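Perguntas frequentes sobre o micro-ondas (e o cantinho dele)

Desde que escrevi sobre a arrumação da sala de apoio, chegam sempre as mesmas perguntas, quase todas sobre o micro-ondas. Juntei tudo aqui, para quem quiser copiar a ideia ou simplesmente perceber por que sou tão chata com aquela mesa!

Por que o micro-ondas não fica na cozinha?

Porque a nossa bancada é minúscula e eu preferi ficar com espaço para cortar legumes. Passei-o para uma mesa de madeira clara na sala e foi a melhor decisão do ano. Quem vem almoçar aquece a comida ali mesmo, sem andar aos encontrões com quem está a lavar a loiça.

Quanto espaço preciso de deixar à volta?

Depende do modelo, por isso vejam primeiro o manual. Eu medi a mesa antes de comprar fosse o que fosse: 128 cm de comprimento, e chega muito bem. Contem também com a porta aberta - foi o erro que cometi na casa antiga, a porta batia na parede e eu tinha de enfiar os pratos de lado, uma tristeza.

De que lado deve abrir a porta?

A minha abre para a esquerda, e como sou destra dá-me imenso jeito: abro com uma mão e ponho as coisas lá dentro com a outra. A Esperanza, que é canhota, queixa-se todas as segundas-feiras. Se puderem, experimentem na loja antes de pagar (sim, a abrir e a fechar a porta feitos tontos, ninguém leva a mal).

Posso guardar coisas em cima dele?

Eu não guardo nada. Já tive uma pilha de revistas em cima de outro aparelho e aquilo aquecia que era um disparate. Para os guardanapos e as tampas soltas prefiro um cesto de vime pousado na mesa, atrás e ao lado, que se tira com uma mão quando é preciso limpar.

Como limpo por dentro?

Uma taça própria para micro-ondas com água e rodelas de limão, 2 minutos na potência máxima, e depois deixo a porta fechada mais um bocadinho. Atenção ao abrir, que a água pode estar a escaldar! A seguir passo um pano macio e pronto. Nada de esfregões de metal, por favor.

E a etiqueta colada no lado direito, tiro ou deixo?

Deixo. A minha é branca, com texto e dois códigos QR, e não me incomoda nada. O Marcus arrancou a do aparelho dele e depois andou uma tarde inteira à procura do número do modelo.
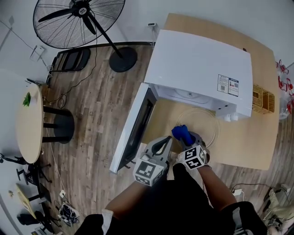

E o prato de vidro, vai à máquina?

O meu vai, mas confirmem o vosso. Deixo-o sempre arrefecer primeiro, porque já parti um com água fria e a brincadeira custou-me três semanas à espera do substituto. Quando o volto a pôr, rodo-o com o dedo para ver se encaixou bem.

A ventoinha grande também fica ali o ano inteiro?

Fica! É preta, de pé alto, e em junho dou graças por não a ter arrumado na arrecadação. Limpo a grelha quando me lembro, ou seja, menos vezes do que devia.

Tem mais perguntas?

Deixe nos comentários, que eu respondo ao fim da tarde, normalmente com o café na mão.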